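We bought season passes for Zemmont again this year, the third year running, and as I get asked about it most springs I thought I would write down how we use them. It is a middling sort of theme park, with one big coaster, one old wooden one, a boating lake and a lot of things that go gently round. We live 31 miles away, near enough to go for an afternoon and far enough that I wouldn't do it in the rain.

The family pass was 272 pounds. It covers two adults and two children and includes parking, which would otherwise be a daily charge. Food is not included and neither is the water area, which is run separately and only opens from June. I missed that in the first year and had to explain it to two children already in swimming costumes.

You get the passes as a code by email and swap it for plastic cards at the hut to the left of the main gates. Do this on a quiet afternoon if you can. The hut has two windows and I have only ever seen one of them open. Everyone on the pass needs to be there to have their photo taken, including the baby if you have one. After that you use the side gate, and it takes hardly any time.

We aim to arrive at 2 pm in term time, when the school parties are starting to think about their coaches. Foltik, the big coaster, had a queue of 19 minutes the last time I went on it at that hour. In August I have stood in the same queue for well over an hour and gone home with a headache. The board at the entrance to the ride is fairly accurate. The one by the gates is not, so walk over and look.
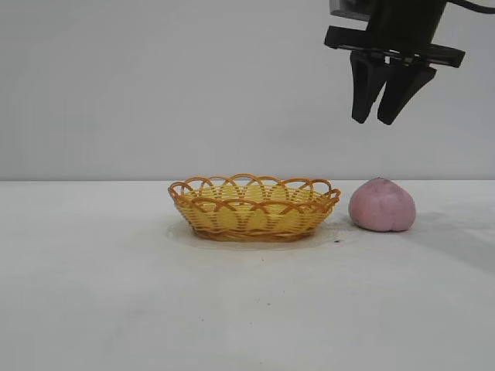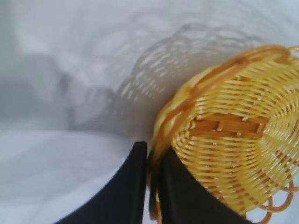
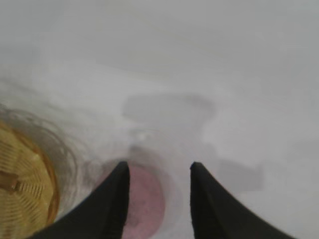
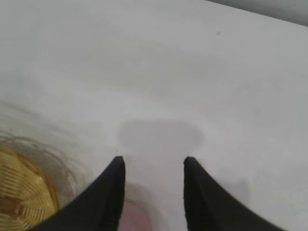
Food is the part of a day at Zemmont where the money goes, and we have taken our own since the middle of the first season. The park allows it as long as there is no glass and you don't sit at the café tables. There are picnic benches behind the boating lake and a better patch of grass beyond them, with some shade. A round woven basket like the yellow one in the second picture is a nice thing to put rolls in once you are sitting down, but I would carry them in a rucksack. The lockers by the lake are narrow and anything stiff is a nuisance. We leave the drinks in the car and go back for them at four, having our hands stamped on the way out.

The children have different ideas of what the place is for. The younger one would spend the whole visit on Jitaru, the little train that goes through the woods and past the back of the workshops. It seats grown-ups as well, though your knees will be up by your ears. The older one has just reached the height for the wooden coaster, which dates from 2000 and feels older. I found it rough in the back row and all right near the front.

I should mention Davo, the indoor play barn, as that is where everyone goes when it rains. It is loud and warm and there is a limit on numbers, so if the sky looks bad go before the first drops – ten minutes later you will be stood outside with the rest of the park. Socks are needed, adults too. They sell them at the desk but they run out of the larger sizes.

We will probably renew. The price for existing holders is usually a bit lower if you do it before the park shuts for the winter, and the offer comes by email, so check the junk folder in October. Mine was in there last year between two messages about loft insulation.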